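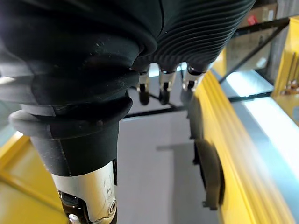 Thư Thân wrote to us in August that a bright yellow surface is tiring to work beside all day, and asked whether the color could be kept to the edges of the packing room.

Begin with that letter and read it in full if time allows. The question is a fair one and the answer is partly yes.

Background for the audience. The Mrema site has 90 packing stations. Before the change, surfaces were gray or white, and small dark parts were often set down and missed at the end of a shift. The Flomomine project proposed yellow for any surface where items are handled before they go into a box. Pause for questions on cost; the figures are on the handout.

State the rule as adopted: yellow marks a handling surface. It does not mark a hazard, a walkway or a storage shelf. Stations that had used yellow tape for other purposes were asked to remove it.

Next, the count. Staff logged 1556 items left behind in the quarter before the change and 604 in the quarter after it. Please say clearly that lighting was also replaced at 200 fixtures in the same period, so the color cannot take all the credit. 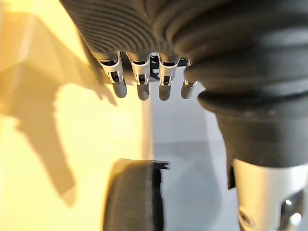 Turn now to glare. A glossy finish under overhead lights throws back a good deal of brightness, and this was the most common complaint received. Khanyisile Matlala has the full list of comments and will take questions on them after the break. The Brallia office tested a matte finish and kept the same shade. Cleaning took slightly longer — allow for this in the schedule — but the complaints fell off.

Recommendation to be read aloud: matte yellow on handling surfaces, plain gray on everything next to them, and no yellow above shoulder height.

Return to the letter. Edges alone were tried at Ovia for one month, and small parts were still missed in the middle of the table. A narrower yellow area remains open for discussion. Samples are at the back of the hall and may be handled.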